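3.2 天板表面の光沢と視作業

調査の対象としたのは、Sturitora社の共用執務室で使用されている木製天板の机である。2019年7月に在席者へ質問紙を配布し、回答に欠損のない530件のうち、眼鏡の処方を変更した直後の者を除く500件を分析に用いた。机上面の照度は各席の3点で測定し、その平均値を席の代表値とした。

光沢度の測定はHimer法に従い、入射角を60度に固定した。木目に平行な方向と直交する方向とでは値に差が出るため、両者を別々に記録している。淡色の天板では木目の濃淡が小さく、紙面との輝度比も低く抑えられる傾向があった(図3)。 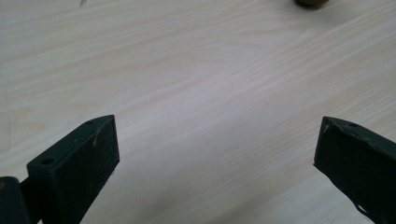

図3 淡色の木製天板。木目は斜め方向に走る。

一方、濃色の天板を用いた席では、白色の用紙を広げたときに輝度比が大きくなり、午後の時間帯に眼の疲れを訴える回答が増えた。この差は窓からの距離を統制した後も残った。ただし、Kiltness棟の北側では濃色の席が70席と少なく、推定の幅は広い。

Tabrizi尺度による主観評価では、光沢度そのものより照明器具の映り込みの有無が得点とよく対応した。映り込みは着席姿勢によっても変わるため、次節では座面の高さを加えたモデルを検討する。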